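Work and Automation, Unit 6: Who Does the Fiddly Bits?
Course notes, Su-bin Shim
Read before the June seminar. Bring a pen. The room has one working outlet and it belongs to the projector.

Where we left off

Last time we did the loom, the forklift and the supermarket scanner, and several of you noticed that the story has the same shape each time. A machine arrives. Management says it will free people from drudgery. Five years later there is plenty of drudgery, and it has moved to a different desk. This unit asks what happens when the machine is meant for small, dull, indoor jobs that hardly had a name before anybody tried to automate them.

The case: Brandthorpe

Brandthorpe manages furnished rentals. Between one tenant and the next, a flat gets a "turnover," and the turnover staff have 35 items on their sheet. Some are proper cleaning. A surprising number are what the staff call fiddly bits: pick the stray thing up off the table, put the keys back on their hooks, find out which key is missing and who to be cross with.

The company brought in a system from a supplier named Drameo to take on the fiddly bits. The pitch deck promised that workers would be "released into higher-value activity." I have read the deck twice and can report that the higher-value activity isn't in it.

Picking things up

Start with the table. A person clearing a table doesn't experience it as a series of decisions. You sweep your hand across and the crumb, the hair tie and the bit of fluff go wherever they go. Ask a turnover worker how she decides what's trash and she will look at you as if you'd asked how she decides to swallow.
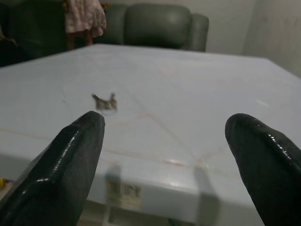 The trouble is that a machine has to be told, and somebody has to do the telling. At Brandthorpe that somebody was the turnover staff. In the first weeks they were asked to write down every sort of thing a tenant might leave behind and what should be done with each. The list passed 1,000 entries and included "half a toy," "possibly jewelry" and "ask Yensuk," Yensuk being the lost property contractor, who had not been told about any of this.

Note what happened to the job there. Judgment that used to take a second and cost nothing was pulled out of people's hands and turned into paperwork. The term for this in the reading is "articulation work." The staff had a shorter term, which I can't put in a handout.

Discuss: the list has value. Drameo wanted it, Brandthorpe now owns it, and the people who wrote it were paid their usual hourly rate. Is that fair? Would your answer change if the list were a patent?

Keys

Keys were supposed to be the easy part. They have a place, the place has hooks, and a key is either on its hook or it isn't. The managers loved this one because it made a good chart.

In practice the hooks carried a lot of information that was never written anywhere. Staff knew that a key hung by itself meant one thing and a bunch meant another. They knew that an empty hook late in the afternoon was normal and an empty hook first thing in the morning was somebody's bad day. Hanging keys up was also how people on different shifts, who rarely met, told each other the flat was done.
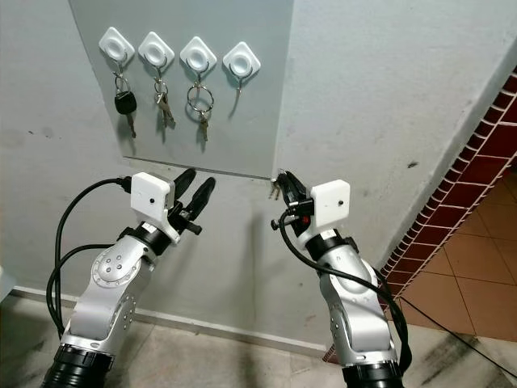 When the new system took over that step, the message stopped meaning anything. A key on a hook used to say "I've finished, and I checked the oven." Afterward it said that a key was on a hook. The night shift began phoning the day shift to ask, which annoyed the day shift, who were at dinner. Within a month there was a group chat. The group chat is now the most reliable piece of technology at Brandthorpe, and it does not appear on the automation budget.

Compare Astullow, a smaller firm from your second reading, which asked its staff beforehand which steps they wanted to lose. They gave up bed linens gladly and refused to give up keys. Management thought this was sentimental. Keep it in mind when you get to the chapter on tacit coordination.

Three things to watch for in the readings

Time saved on a task versus time saved on a shift. Brandthorpe reported the first. Payroll knows the second.

Who gets called when the machine stops. It's rarely the person whose idea it was, and it's rarely in the job description.

New titles. Two of the turnover staff became "automation attendants" with no change in pay and a lanyard.

For the seminar

Pick a job you have held. Choose one fiddly bit of it and write out, step by step, what you knew in order to do it. Then write one paragraph on who else depended on your doing it the way you did. Two pages at most. If you have never held a job, interview someone who has, and buy them a coffee.

Late papers go in the tray outside my office, which is emptied by hand.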